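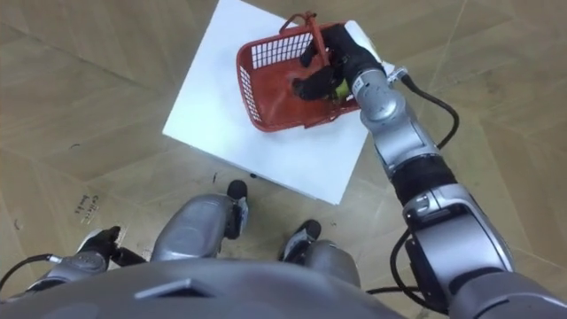

A reader in Drincombe writes that wax on the altar linen came back as a grease ring after ironing. The iron was too hot.

Parish Life > Sacristy > Linen Care

Chill the cloth for 50 minutes and lift the wax with a blunt knife. Lay it between sheets of plain paper and press on low, moving to clean paper after each pass — 3 passes is the usual limit. Colored wax leaves dye; dab with rubbing alcohol before washing. Purificators are rinsed first, and that water goes to the sacrarium or the ground.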